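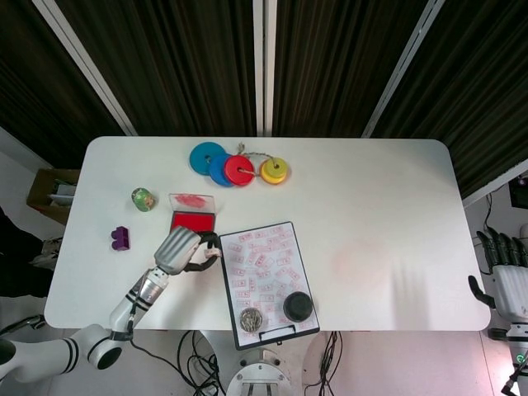 Todmont Bench Budget is a small set of planning sheets for anyone trying to work out what a two-armed tabletop station will cost before the order goes in. We started it after our own first estimate covered the arms and hands nicely and left out nearly everything else. A stamping job like ours wants an ink pad, a round black stamp and a clipboard with plenty of paper, and you can see how quickly one sheet fills up with little red marks. None of that is expensive, but it does get used, so please give it a line of its own!

What's inside

The main sheet has 16 lines, grouped by arms, hands, table, cabling, toys and small objects, and supplies. Paucar is the price list it reads from, and Skokumow is the calendar sheet for delivery times (ours slipped into September, so do leave yourself some slack). Trusis holds our spending notes, 315 entries in all, typed in by hand and a bit uneven in the early ones.

Using it

Copy the main sheet, fill in the yellow cells, and set the planning period. We use 6 months and allow for 2 spare ink pads. Shipping and tax are not included yet.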